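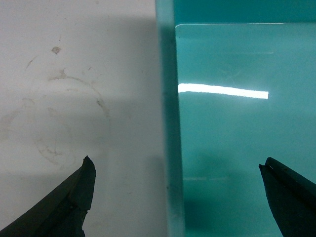 Setting Up a Sorting Station with Trays and Stacking Crates

Oltwood Community Pantry, Packing Room Procedures

This page explains how to prepare a sorting station before a packing shift. It applies to the main room at Oltwood and to the smaller room at Monti, where the same procedure is used with a shorter table. Staff who are new to the packing room should read the page in full before their first shift.

What you will need

One open plastic tray for items being sorted
Blue stacking crates for sorted items
One white board to use as a flat working surface
Clean cloths and the approved surface cleaner
Labels and a marker

Step 1. Clear and clean the surface

Remove everything from the work surface, including labels left from the previous shift. Wipe the surface from back to front and let it dry fully. Crates set down on a damp surface tend to slide when they are loaded.

Step 2. Check the crates

Look at each crate before it is stacked. Set aside any crate with a split rim, a broken handle or a base that rocks on a level surface. Crates of different makes may look alike and still fail to nest, so test one on top of another before loading either. Damaged crates go to the Brirach store with a note attached. Do not return them to the shelf.

Step 3. Build the stacks

Place the bottom crates first and turn them so that their handles can be reached. Set the second crate squarely on the first and press down at each corner until it seats. Stacks on the work surface are limited to 2 crates. Taller stacks must be built on the floor or on a dolly.

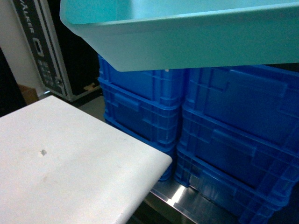

Blue crates in two stacks of two, with the light cyan tray above.

Step 4. Place the tray and the board

The tray holds items that have not yet been sorted. Keep it within easy reach of the person sorting, and do not fill it above the rim. A filled tray should be carried with both hands, one under each end.

The white board is placed on the work surface next to the crates. Use it for checking, wiping and labeling individual items. It should lie flat during use and be washed at the end of the shift.

Step 5. Label and load

Attach a label to the front of each crate before anything goes into it. Heavier items belong in the lower crates. The loading limit is 38 pounds per crate, including the crate itself. When a crate reaches the limit, close out its label and start another, even if space remains inside.

Step 6. Record the count

Enter each completed crate on the Nomine sheet by the door. A standard order is 20 crates. Orders of 100 crates or more are divided between both rooms and must be arranged with the shift lead by Wednesday.

At the end of the shift

Empty the tray and wash it with the board. Wipe the crates inside and out, dry them, and return them to the rack with the handles facing the aisle. Any label that has not been closed out should be left on its crate for the next shift.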